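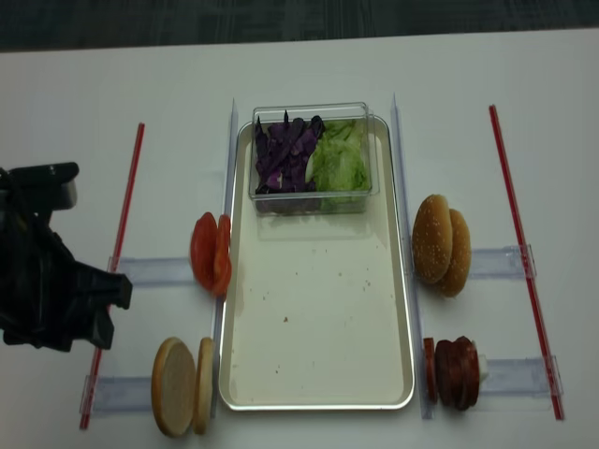 Burger parts laid out around the tray at the Cunon test kitchen, with the gripper on the tomato side.

Lunch at Jerport's staff canteen is getting a new pair of hands, and the kitchen crew can't stop talking about it! Cunon, the catering company that runs the canteen, has been trying out a robot arm on the burger station since 23rd June, and plans to move it onto the main line in August.

The idea is simple. Buns, tomato slices and patties stand on edge in their own spots beside the tray, where a gripper can get at them, and the cabbage and lettuce share a clear box at the far end. Cooks still do the grilling and slicing, and they fill the stations before each run.

"I've built burgers on this line for 10 years, and my wrists know it," said shift lead Radosław Górecki. "Now I get to stay at the grill and talk to people - that's the part I always liked."

All 32 kitchen workers are keeping their hours, Cunon says. Four of them are learning to set up and clean the arm, and they'll move up a pay grade once they finish. Górecki is one of the four, and he has already asked for the bun holders to be moved closer to the cooks' side.

The canteen serves up to 100 burgers on a busy day. The Vidska site is next in line for a trial.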